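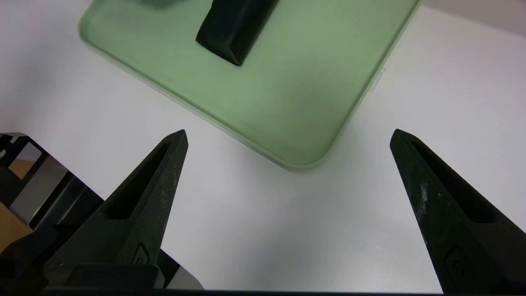

Two black fingers above a white tabletop.

The Price of Peace of Mind

Protection plans now come with almost everything we buy, down to the reading glasses. I read the small print so I could stop wondering what it says.

The woman at the register in Harthorpe wanted to know if I would like to protect my toaster. I said I thought I could manage that on my own. She turned the screen toward me anyway, because the sale would not go through until I had tapped one of two boxes. One box said "Yes, protect my purchase." The other said "I accept the risk."

I accepted the risk. The toaster has been fine, for what that is worth, and it isn't worth much, because one toaster proves nothing. I bring it up because of the wording. I have bought a used car from a man in a parking lot with less talk of risk than I got from that screen.

Ankrah, the chain that owns the store, sells these plans on most of what it carries. You can cover a television, a kettle, a pair of headphones, a floor lamp. The pitch is the same every time. Things break, repairs are expensive, and for a small amount more you can stop thinking about it. All of that sounds sensible, and I have no quarrel with the first two parts.

My quarrel is with the third. In April I bought a washing machine, and this time I tapped the other box, mostly to see what I would get. The plan cost $191. What I got was an email with a booklet attached, and the booklet ran to 1,747 words before it reached the part about how to make a claim. I read it at the kitchen table with a pencil. By the end I was thinking about my washing machine a great deal more than I had before.

Some of what I learned: the plan starts on the day of purchase, but the maker's own warranty covers the first year, so for that year I had paid to be sent to somebody else. Seals and hoses are "consumable parts." Damage from hard water is left out, and Harthorpe has hard water, as anyone who has ever boiled a kettle there will tell you. If the machine can't be fixed, the company may pay me its "current value," a figure the company works out.

There is a visit fee too. I had missed that on the screen, though I went back and found it there in gray type under a button marked "More."

None of this is a scandal. It is all written down, and I agreed to it. People in the trade will say that claims get paid every day, and I'm sure they do. A neighbor of mine in Grurkthorpe had a refrigerator replaced under a plan and will not hear a word against them. I believe her. I would only point out that she is the one who tells the story, and the people on our street whose refrigerators simply kept working have no story to tell.
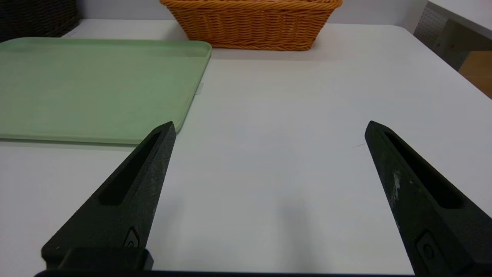
Small things, small print

The big appliances are at least worth arguing over. A new washing machine hurts. What puzzles me more is how far down the price list the offers have crept.

Kelley, the eyeglass chain with a branch in each town, will sell you a plan on a pair of frames. I asked for the terms and was given a folded card. The plan covers breakage. It does not cover loss, and it does not cover scratches unless they "impair normal use," and each replacement carries a fee of its own. I have worn glasses since I was nine. I have lost them in lakes and left them on buses. I have scratched every pair I ever owned. I have broken one, by sitting on it.

So the plan guards against the one thing that hardly ever happens to me, and I would guess I'm a fairly ordinary customer. Somebody worked that out before the card was printed.

The usual defense is that people aren't buying repairs, they are buying calm. I find this hard to swallow. The calm is needed because of the screen. I was not worried about my toaster when I walked up to the register. I was hungry.

What would change my mind is a number. I would like the stores to print, next to the price, how much of each dollar paid in comes back out in repairs. I asked Ankrah for it and got a polite reply thanking me for my interest. Kelley did not write back. 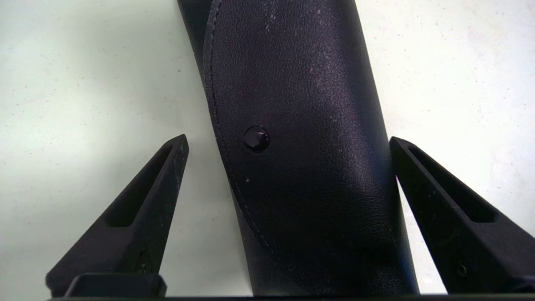 Is there any case where a protection plan makes sense?

If a breakdown would leave you unable to pay for a replacement, and the plan covers the faults most likely to happen, it can be worth having. Read the exclusions first, and find out if there is a fee for each visit.

That is as far as I can go in their favor. For everyone else there is the dull old method of putting the money aside. Suppose you turn down four offers at $50 apiece. You have $200. Turn down as many again and you have $400, which buys a decent secondhand washer from the place behind the Grurkthorpe depot, and if nothing breaks, you still have the money. No plan I have read gives it back after a quiet year, and only a few let you cancel without taking a cut.

I did try to cancel mine. The booklet allows it within a set number of days, by mail, with the original receipt. Ankrah doesn't give paper receipts unless you ask for one at the register, and I had not asked. I phoned, and after a long wait a pleasant voice told me the emailed copy might be accepted, depending.

I printed it out and mailed it the same afternoon. The refund has not come yet. The washer is running as I write, with a slight knock on the spin cycle that I have decided is normal.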